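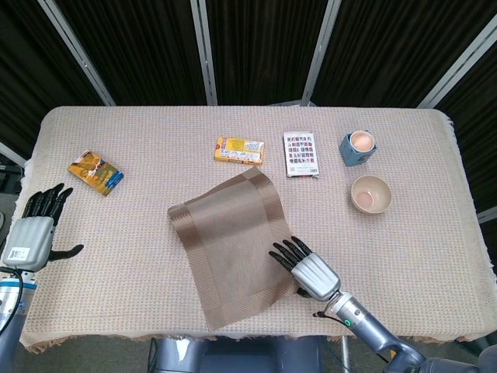 Tisch mit gewebter Decke vor schwarzem Vorhang

Bivari im Test: Mietverträge für Ladenflächen verwalten

Bivari ist ein Programm für Vermieter und Makler, die Einzelhandelsflächen betreuen. Wir haben es seit September im Büro laufen und damit 50 Verträge aus unserem Bestand in Padow erfasst, vom Kiosk bis zum Möbelgeschäft mit 700 Quadratmetern.

Die Einrichtung dauerte drei Tage. Der Import aus der Tabelle klappte bei den Stammdaten gut, bei den Staffelmieten gar nicht. Die mussten wir von Hand nachtragen. Wer viele Umsatzmietverträge hat, sollte dafür Zeit einplanen, denn die Maske verlangt für jedes Mietjahr einen eigenen Eintrag.

Im Alltag ist die Fristenliste das beste Stück. Optionen, Kündigungstermine und Indexanpassungen stehen in einer Übersicht und lassen sich nach Objekt filtern. Die Erinnerung kommt per E-Mail, der Vorlauf ist frei wählbar. Meine Kollegin Róisín Kavanagh hat ihren Wandkalender inzwischen abgehängt.

Schwächer ist die Nebenkostenabrechnung. Leerstand innerhalb eines Jahres wird zwar erkannt, der Anteil landet aber auf einer Sammelposition und muss später wieder aufgeteilt werden. Orudska, unser altes Programm, konnte das besser. Auch der Flächenplan ist grob: Zwei zusammengelegte Läden führt Bivari weiter als zwei Einheiten, selbst bei nur einem Mieter.

Der Support antwortet schriftlich, meist am selben Tag. Eine Telefonnummer gibt es nur im größeren Paket. Die Lizenz für bis zu 10 Nutzer reicht uns aus, die Laufzeit beträgt ein Jahr.

Für Bestände mit einfachen Festmieten kann ich Bivari empfehlen. Bei vielen Umsatzmieten würde ich vorher einen Probezugang verlangen und die eigenen Verträge eingeben.

Bernadette Madigan, 23. Oktober 2021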